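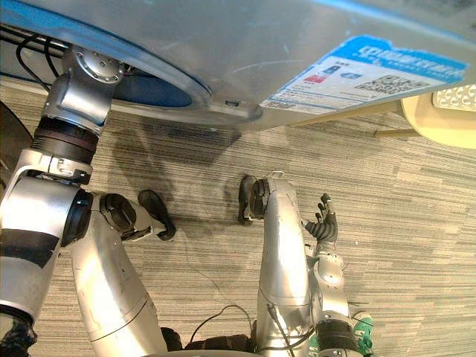 Waschtag bei Petel

Wer dienstags in die Gemeinschaftswerkstatt Petel kommt, muss über Kabel steigen und bekommt trotzdem sofort gute Laune. Makis Karamanlidis baut hier an Felero, einem zweiarmigen Roboter, der einmal die Wäsche übernehmen soll. 127 Abende stecken schon drin, dazu 211 Seiten Notizen in einem Ordner, den jeder durchblättern darf (ich habe es getan, die Seiten über Ellenbogengelenke sind großartig).
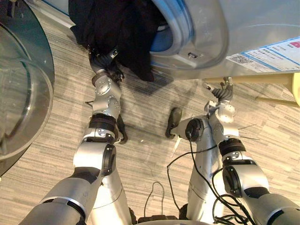 Stoff ist für eine Maschine ein furchtbares Material. Eine Tasse behält ihre Form, ein Pullover hat bei jedem Griff eine neue, und Karamanlidis redet darüber mit einer Begeisterung, die ansteckt. Das schwarze Knäuel, das Felero mit der linken Hand in der Trommelöffnung gepackt hat, hängt in schweren Falten über den Rand. Welche Falte gehört wozu? Wo zieht man? »Da denkst du als Mensch keine Sekunde drüber nach«, sagt er und zieht zur Probe an seinem eigenen Ärmel.

Am meisten Zeit fressen die Finger. Gibt man ihnen zu viel Kraft, 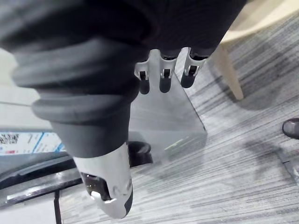 knüllen sie alles zusammen, bei zu wenig rutscht der Stoff weg. Die Werte dafür stellt er von Hand ein, in Schritten von 2 Prozent, und nach jeder Änderung kommt dieselbe Wäsche noch einmal dran. 20 Durchgänge an einem Abend sind normal. Ich hätte ewig zuschauen können!

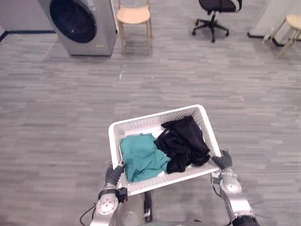
Beidhändig am Korb: Felero mit zwei Wäschestücken.

Im September will Karamanlidis das Falten angehen. Den Tisch dafür zimmert ihm die Holzgruppe Cerulwood von nebenan - die Höhe wird noch diskutiert.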